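The Joy of the Odds-and-Ends Bin

Every house in Ollthorpe seems to have one: the bin where things go when they don't go anywhere else. Beatriz Rocha has been sorting other people's for years, and she still gets a little thrill when she tips one out.

"You get a whole household in one go," she says. "Kitchen, bath time, somebody's birthday - it's all in there together!"

She likes a big, plain bin with straight sides, gray if she can get it, and she doesn't mind one that has been knocked about. Scratches and chipped paint mean it has earned its keep. 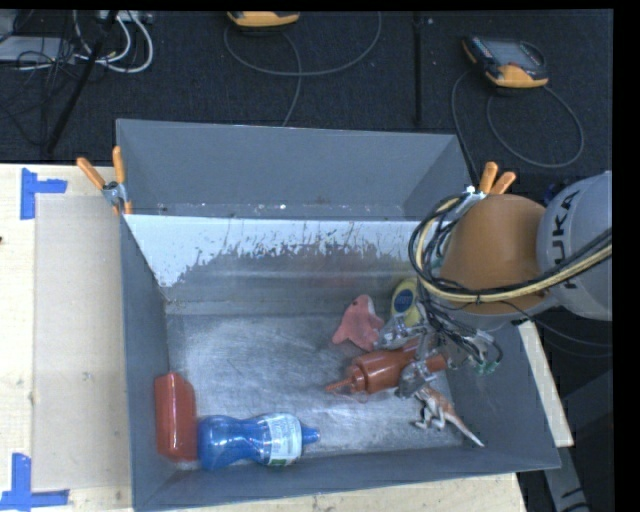 Her favorite mix is toys and kitchen stuff. A squeeze bottle next to a pink fish, a tiny dinosaur down in the corner - she could spend a happy Wednesday on that, and she has. Toys come out first and go in a pile of their own. Bottles get stood up by the sink, where you can see at a glance what's worth keeping.

Callum Aitken tried her method on the bin under his stairs, which held over 300 items (he wrote them all down, bless him). He was finished before supper and started on the garage the same night. His dinosaurs now have a shelf in the hall, right by the front door.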